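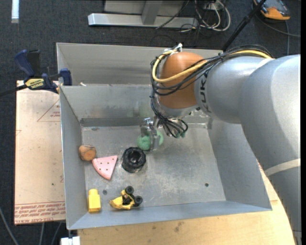

我们做夹爪对比测试已经很久了,今天终于可以把结果拿出来给大家看,我自己高兴得昨晚都没怎么睡!先说最要紧的:Nandico 的夹爪选型测试项目 Koubek 从即日起对外开放,整套测试流程、打分表和原始记录都可以索取,六月起还接受外部送样。这次测试的题目是杂物料箱抓取,金属夹爪从上往下伸进料箱,箱底散着玩具和小零件,有看着软软的薄荷绿色物件,有一块粉色的、像切片一样的楔形件,还有一辆侧翻着的黄黑小玩具车。做过料箱抓取的朋友一看就懂,这几样凑在一起有多烦人。软的怕夹坏,尖的会打转,带轮子的躺倒以后,你根本不知道该从哪一头下手。

Nesisberg,2024年3月18日,星期一

我是 Ysaline Sabatier,在 Nandico 负责测试这一块。按惯例,新闻稿应该由市场部的同事来写,写得四平八稳的。不过这回大家商量下来,还是让我自己讲(市场部改掉了我的几个感叹号,剩下的是我争取回来的)。所以下面可能会有点啰嗦,编辑朋友们请随意删。

一、这次到底测了什么

参加对比的夹爪一共15款,有平行两指的,有带柔性指面的,有真空吸盘的,也有指头和吸盘做在一起的复合款。控制器用了2种,一种是我们自己平时在用的,另一种由合作伙伴 Zuvmont 提供。每一款夹爪都要跟两种控制器各配一遍,这样做很费时间,可我们还是坚持做完了。以前吃过亏:同一只夹爪,换个控制器,闭合那一下的手感完全两样,你以为是夹爪不行,查了半天,是力的指令给得太晚。

测试物件有58种,都是能在普通商店里买到的东西。我知道很多同行喜欢用标准块,尺寸干净,表面统一,数据画出来也好看。我们也有一套标准块,平时校准用。但客户仓库里的东西不长那个样子啊!木头的、布的、橡胶的、带小轮子的、一按就瘪的,全混在一只箱子里,夹爪伸下去的时候旁边还会碰到别的东西。所以这次我们就照着这种乱法来。

每款夹爪配每种控制器,都要走完同样的一套抓取任务。全部有效抓取记录加起来是3,000次,每一次都留了力的曲线和人工评语。人工评语主要是 Rehema Kimaro 写的,她的评语比曲线好看多了,比如“夹住了,但我不会把鸡蛋交给它”。这句话我们原封不动留在了表里。

二、几个让我改主意的结果

测试开始之前,我是坚定的吸盘派。理由很简单,快,而且不太挑姿态。结果在这批物件上,吸盘的表现比我预想的差了一大截。表面有纹理的、带孔的、毛茸茸的,吸上去漏气,提起来一晃就掉。平整的盒子类当然还是它最强,这个没有悬念。我们没有把盒子类单独拿出来算一个漂亮的总分,谁要是只搬盒子,看分项表就好。

两指平行夹爪呢,老老实实,不出彩,也很少闯祸。它最怕的是两样东西靠得太近,指头插不下去。薄一点的指片在这里占便宜,可是薄了以后碰到硬的木块,又容易在侧向受力的时候偏一点点。Iwona Zalewska 为了这个“一点点”,跟我争论了整整一个下午。她管机械设计,眼睛特别尖,坚持要把偏移单独列一栏。后来我们真的列了,而且这一栏成了我现在看得最勤的一栏。好吧,她赢了。

柔性指面的那几款,对软的物件确实温柔,曲线上来得慢,峰值也低。缺点是放下的时候不干脆,东西会粘着指面多赖一会儿,落点就飘了。如果您的工序只管拿起来往大箱子里丢,完全可以接受;如果要摆整齐,建议先试再买。

复合款是争议最大的。喜欢它的人说一只顶两只,不喜欢的人说两头都差一口气。我的看法在中间:它在料箱快见底的时候特别管用,刚开始箱子满的时候反而笨手笨脚,个头大,容易蹭到箱壁。说到箱壁,我们给“蹭箱壁”专门设了扣分项,轻轻擦一下也记。有厂家的工程师私下跟我说太严了,我说您到产线上听听那个声音,再来跟我说严不严。

三、控制器的差别比想象中大

这一段我想多讲两句,平时做夹爪选型的人经常把它跳过去。

Zuvmont 提供的控制器在接触检测上反应更早,夹爪碰到物体以后很快就收住劲儿,软物件那一组的评语明显好看。我们自己用的那一种,长处在节拍稳,连着跑一整天,快慢都差不多。两种各有脾气,所以报告里没有给控制器排名次,只把每种组合的结果并排放着,请大家对着自己的活儿去挑。

负责这部分的是 Ludmila Sokol。我请她给新闻稿写一句话,她交上来的是:“请不要用默认参数做对比,请把参数写下来,请把写下来的参数存好。”三个“请”,语气我都能想象出来。所有参数都附在原始记录里,包括我们中途改过的那些,改了什么、为什么改,都有备注。有几处备注写得比较丢脸,也留着了。

线缆也值得说一说。腕部外面走线多的时候,手腕一转,线就跟着绕,绕紧了会拉扯,绕松了又会垂下去挂东西。我们在记录里加了一项“走线干扰”,凡是因为线而中断的抓取都单独标出来,不算在夹爪头上。这样对夹爪公平一些,也提醒集成的朋友,买夹爪的时候顺便问一句:线从哪里出来?接头朝哪边?样本册上往往找不到这个,等装上去才发现,那可就晚了。

四、Koubek 开放以后,您可以拿到什么

首先是测试流程文件,包括物件清单、摆放规则、打分办法和判定失败的标准。判定失败这部分我们来回改了好多遍,光是“提起来以后又掉回箱子里,恰好掉在别的物件上,没有造成移位”算什么,就吵了很久。最后算失败。掉了就是掉了嘛。

其次是打分表。每一款夹爪有分项分,没有总分。我知道媒体朋友最想要一个冠军,很抱歉,这回没有冠军可以给您做标题。如果一定要写,您可以写“看活儿挑夹爪”,我觉得也挺顺口的。

还有原始记录,力曲线、参数、评语都在里面。文件比较大,请来信索取,我们会发给您下载方式。用在研究和教学上不收费,写明出处就行。想用在商业宣传里,请先跟我们打个招呼,尤其不要只摘一项好看的分数放在海报上,拜托拜托。

六月开始,我们接受外部送样测试,地点就在 Nesisberg 的实验室。送样的厂家可以派人到现场看全程,也可以带自己的控制器来。流程对所有人一样,物件一样,扣分也一样。参加测试的厂家可以选择不公开自己的结果,但是一旦选择公开,就要全部公开,包括难看的部分。这一条没有商量余地,提前说清楚,免得到时候大家尴尬。

送样需要准备的东西:夹爪本体、安装法兰图纸、供电和通讯说明、推荐参数一份。备用指片最好也带上。推荐参数由厂家自己给,我们照用,另外再按自己的办法调一遍,两组结果都会写进报告。

五、接下来的打算

物件清单打算继续扩充。现在的清单里,玩具类、木质类和橡胶类比较全,透明的和反光的偏少,这是我们自己都承认的短板。透明物件对相机的要求完全是另一回事,所以下一阶段准备把相机也放进来对比,先从安装高度和角度做起。这部分由 Alžběta Jurčo 牵头,她已经列了一份长得吓人的计划表,我看了一眼就默默关掉了。

另外,不少朋友问,为什么不直接在仿真里测?仿真我们也做,参数初筛的时候帮了大忙。可是软东西被夹住以后怎么变形,楔形的东西受力以后往哪边滑,轮子会不会自己转起来,这些目前我还是更相信真的箱子和真的夹爪。以后仿真和实测的结果会放在一起发布,差多少,大家自己看。

最后谢谢 Zuvmont 的各位,控制器借给我们这么久,中间还被我们半夜打电话问过寄存器的事。也谢谢所有愿意让自家夹爪参加对比的厂家,拿产品出来给别人挑毛病是需要勇气的,真的。

关于 Nandico

Nandico 位于 Nesisberg,从事机器人末端执行器的测试、选型咨询与集成服务,客户以仓储、玩具和日用品行业为主。Koubek 是 Nandico 的夹爪与控制器对比测试项目。

媒体联络与资料索取

联络人:Ysaline Sabatier,Nandico 测试部
索取原始记录,请在来信中注明单位名称与用途。
六月送样,请同时附上法兰图纸,并写明是否自带控制器。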